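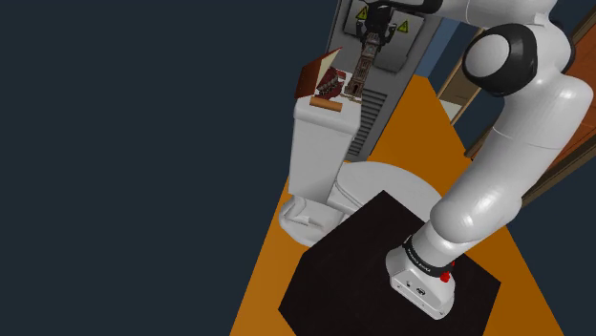
TOKASEN REPORTS RESULTS OF SIMULATION STUDY ON ROBOT GRASPING IN CLUTTERED ROOMS

LOLARMONT, July – The Tokasen research institute today released the results of a study on how robot arms learn to pick up small objects in crowded and unfamiliar settings. The work was carried out entirely in simulation with the Khoury Laboratory for Machine Learning and was funded by the Kokholm Foundation.

The study concerns a known weakness in robot training. A control program that performs well on a clean table often fails when the same objects are moved to a different surface, at a different height, with other furniture close by. Collecting enough practice in real rooms to correct the problem is slow and costly, and many research groups have turned to computer-generated rooms instead.

The Tokasen method, called Kokholm Shuffle after its funder, changes the room on purpose. The software draws from a library of 437 scanned and modeled items and combines them without regard to whether they belong together. A kitchen fixture may stand beside a factory cabinet, and a souvenir may be placed next to a bathroom fitting. The arm must then plan a path to one named object without striking its neighbors.

Two rules limit the shuffling. Every target must rest on a flat surface within the arm's reach, and at least one approach path must be open to the gripper. Rooms that fail either test are discarded before training begins. All other features, including floor color, the height of the support and the position of the arm's base, are left to chance.

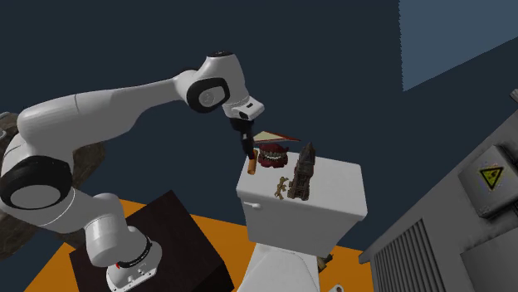
Particular attention was given to the shapes of the objects. Tall models with narrow spires, short cylinders and pieces with uneven surfaces call for different finger positions, and placing them close together forces the program to choose an approach angle before it begins to descend. In earlier versions of the software the arm tended to come straight down in every case, and thin objects were often knocked over by the fingers on the way.

The researchers compared Kokholm Shuffle with a standard training set in which the room stayed fixed and only the objects moved. Both programs received the same amount of practice and were then tested in 13 rooms that neither had met before. The program trained on shuffled rooms completed more grasps than the standard program in all 13. The gap was widest in rooms where the support was narrow and the objects stood near its edge.

The study also found a limit. After 5 rounds of training, further shuffling brought no measurable gain, and the time needed to generate new rooms continued to rise. The institute recommends that groups using the method check their results after each round – and stop when scores level off.

The results apply to simulated arms with two-finger grippers. Tests on physical equipment are planned at the Lolarmont site and will be reported separately.

The room generator, the object list and the test rooms will be available to academic groups at no charge. Requests for access may be sent to the Tokasen press office, which will forward them to the project team.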